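Revenue stamp albums — storage check
Dremument club room, August 9, 2021
Checked by Rocío Toledo

Cabinet locks: OK.
Humidity strips: replaced in June.

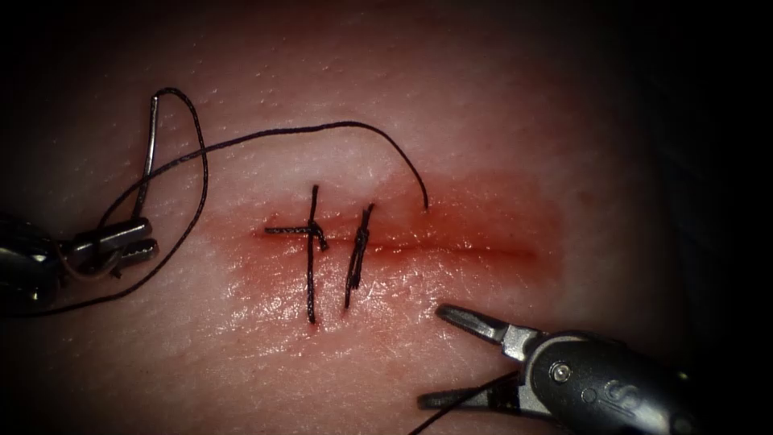 Beer duty album: 5 stamps have slipped their hinges. Bautista Medina to remount.
Herrera binder, page 27: torn along the fold. Archival tape on order. The tear needs holding at intervals, the way the two finished stitches sit one above the other across the red incision. Leave it flat until then.
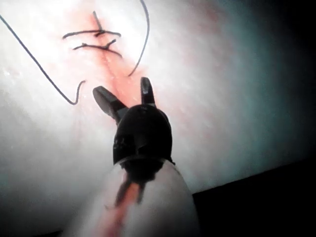 Probate sheets: OK. Swap mounts on 4 pages — gum showing through. 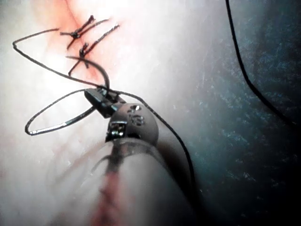 Instrument shaft and metal wrist joint, near sutured incision

Next check: Durnudlow boxes.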